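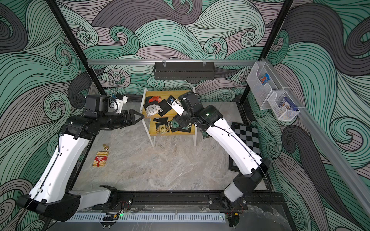
The two-arm cell at the Matheson open day, with the little two-tier table in the middle.

Is the Matheson open day worth it with kids?
Posted by Shalini Pant

They're running the robot demos again in May and my two (7 and 10) are begging to go. It's a long drive from Gakisdale for us. Do you get to see the arms up close, and is there enough to keep a 7-year-old happy?

Dima Obeidat
Yes, go! We went last year and I had to drag mine out the door. The best part for us was the pair of arms with a small table between them, loaded with snack bags, black pads and green circuit boards – real everyday clutter. My son stood there cheering every time a gripper moved. The people running it were lovely and took every question he threw at them (he had a lot!). Get there by 10 if you can, the line was 132 people long when we left at lunch. Also, the swirly wallpaper around the arms is wild, my daughter wants it for her bedroom now.

Đức Hồ
parking is $3, bring cash

Eyerusalem Zeleke
Seconding Dima. I'd add that the talk upstairs runs long for little ones, so we skipped it and went back to the arms – no regrets. Strollers are fine on the ground floor. There's a sandwich counter but it closes at 2.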